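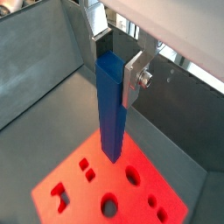 A blue block over a red-orange board.

My sister gave my son a birthday present last October that came in a box the size of a microwave. It lit up, it sang in two languages, and it had 60 "learning moments," according to the sticker. He played with it for 10 minutes. I know because I was holding the instructions and hadn't finished reading them.

I think we buy kids toys that do all the playing for them. You push the button, the toy has its fun, and the kid stands there like somebody waiting on an elevator. Plain blocks just sit there until you come up with something, and I say buy more of those.

My neighbor Zohreh Daneshvar thinks I'm being a snob, and she may have a point. Her girls learned their letters off a talking bus, and they read better than I did at that age. Fine! I'm not telling anybody to throw out the bus. But when her girls come over, they go for the blocks too, and last time they made a hospital for snails (no snails, thank goodness) and argued for an hour over who got to be the doctor – try getting that out of a sticker.

So if you're shopping for a kid I know this Christmas, please skip the batteries. I'm out of the little ones anyway.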